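Cómo doblar un jersey de punto para que siga pareciendo un jersey

Guía para gente con un armario normal, es decir, demasiado pequeño

El jersey de punto es la prenda peor tratada de cualquier casa. A las camisas les damos percha, a los zapatos les damos caja, y al jersey lo empujamos al fondo de un estante con la palma abierta hasta que deja de protestar. Luego llega octubre y nos extraña que tenga un pliegue en diagonal que le cruza el pecho.

Antes de empezar, una regla: el punto grueso no se cuelga. Da igual lo buena que sea la percha. La lana pesa, los hombros ceden y en un par de meses tienes dos picos a la altura de las clavículas que no bajan ni con vapor. Yo perdí así un Skirska verde que me gustaba mucho y que ahora parece pensado para alguien con charreteras.

Qué necesitas

Una superficie plana más ancha que el jersey con los brazos abiertos. La cama sirve, siempre que esté hecha. Sobre un edredón arrugado se puede intentar, pero las arrugas de abajo acaban arriba.
Un cepillo para pelusas o un quitabolas.
Cuatro minutos la primera vez. Después, menos.

Paso 1. Revisar

Jersey seco y limpio. Si lo has llevado puesto un día entero, déjalo airearse una noche en una silla. Una noche, digo, y no la temporada completa, que nos conocemos. Pasa el quitabolas por los costados y por debajo de las mangas, con el punto estirado pero sin tirar.

Paso 2. Extender boca abajo

La espalda tiene que quedar hacia arriba y el delantero contra la cama. Casi todo el mundo lo hace al revés y termina con el doblez a la vista. Abre las mangas hacia los lados, sin buscar la simetría perfecta, y alisa el cuerpo desde el cuello hacia el bajo con las dos manos. No frotes: apoya y desliza.

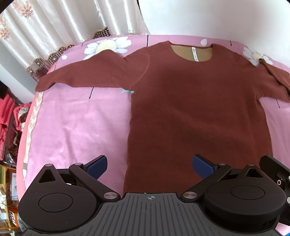

Comprueba también las costuras de los hombros. Si una está más adelantada que la otra, el jersey saldrá torcido del doblado por mucho empeño que le pongas después. Se corrige ahora, en dos segundos, o se corrige deshaciéndolo todo. Yo suelo elegir lo segundo.

Paso 3. Las mangas

Lleva un costado hacia el centro de la espalda, con un doblez recto que baje desde la mitad del hombro. La manga vendrá detrás y se saldrá por el otro lado. Dóblala hacia abajo a la altura del hombro, de modo que quede paralela al costado. Si el puño asoma por el bajo, súbelo. Repite con el otro lado.

Lo que tienes delante debería ser un rectángulo largo. Si es un trapecio – el mío lo es a menudo –, recoloca los bordes y sigue. El estante no va a ponerte nota.

Paso 4. Cerrar

Para estantería: sube el bajo hasta la mitad y luego otra vez hasta el cuello. Dale la vuelta y tendrás el delantero liso arriba.

Para cajón: dobla en tercios y ponlo de pie, con el lomo hacia arriba. Así ves todos a la vez y sacas uno sin derribar a los vecinos. En mi cómoda Lornholm el sistema funciona mientras el cajón no vaya lleno del todo. En cuanto meto uno más, vuelve la técnica de la palma abierta.

Errores habituales

Apilar más de cuatro. El de abajo se aplana y coge marcas que luego cuesta quitar.
Guardar los gruesos encima de los finos. Al revés, siempre.
Abrochar las chaquetas solo a medias. O todos los botones o ninguno, porque el punto intermedio deforma la tapeta.
Estirar los puños para que «encajen». No encajan, y el elástico se acuerda.

Si ya tiene marcas

Cuelga el jersey doblado por la mitad sobre una toalla en el baño mientras te duchas, y después extiéndelo en plano hasta que se seque del todo. Con los pliegues de un verano entero quizá haga falta repetir. Con los de tres veranos, ponte una bufanda encima.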